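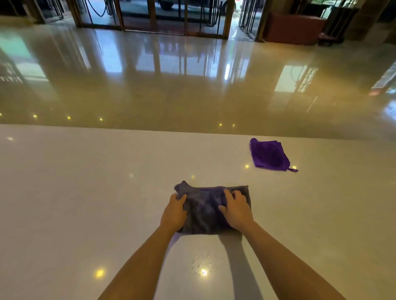 Purple cloths on the worktop, one of them folded with its hanging loop showing.

Local > Povden > Community

Filed under: Round Town

Povden kitchen gets its spring clean early

The shared kitchen on Dirkov Street shut for 2 days in February for its yearly clean and is open again, hours as before. Worktops wiped down, cupboards emptied, cloths folded and put back where people can find them.

Bookings are up. 85 groups used the kitchen last year, from the Nyitrai lunch club to a jam-making evening that overran badly, and the white counter gets the worst of it. Tea stains mostly. Turmeric once.

Users are being asked to bring their own tea towels but to leave the purple cloths in the building, as a good few went missing over the winter. Cloths to be rinsed, folded and left on the counter at the end of a session. No bleach on the worktop please, it dulls the finsh.

Hire rates unchanged. Evening slots start at 6pm, and the Uvville supper group keeps its usual one. Anyone wanting a regular slot before Easter should get there form in soon, there are only two left.

Keys from the front desk, extension 3717.

Contact the newsdesk | Copyright Povden Round Town | Back to top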